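March 28, 2024 — pencils, mostly

Kiri Nepia asked me to write down how the drawing bench gets put straight at the end of the day, and I said I'd do it over a cup of tea, so forgive the wandering. The short of it is that pencils go back in the grey holder, rubbers up, and any paper goes to the side. I like them rubber end up because the points last longer that way, though Corey Kereama holds the opposite view and has done since January, when we opened the box of 144 from Prindard.

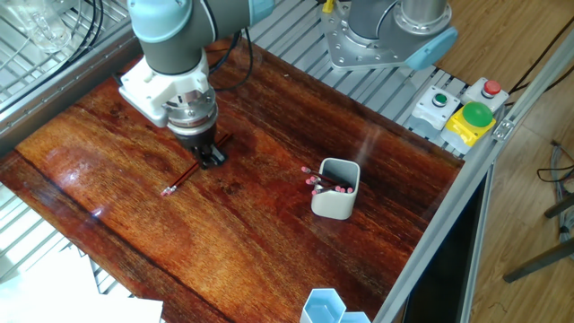

I'm still very fond of the varnished board, I must say. It came over from the Skistuvdale room and has a lovely strong grain, but it does throw the ceiling light back at you, and a dark red pencil on reddish-brown wood is easier to miss than you'd think. I walked off and left two of them last week! Run a hand over the whole surface before you go.

The holder is fine for now — a bit snug if you push everything in at once, so let them lean how they like. The pale blue hexagonal pots stay at the front edge. Please don't stand pencils in those, as Kiri wants them kept for clips.

Still to do: ask McPhee whether the spare holder ever turned up, and find a matt cloth to try under the paper. Corey thinks there's one in drawer 217, under the old Prandus catalogues.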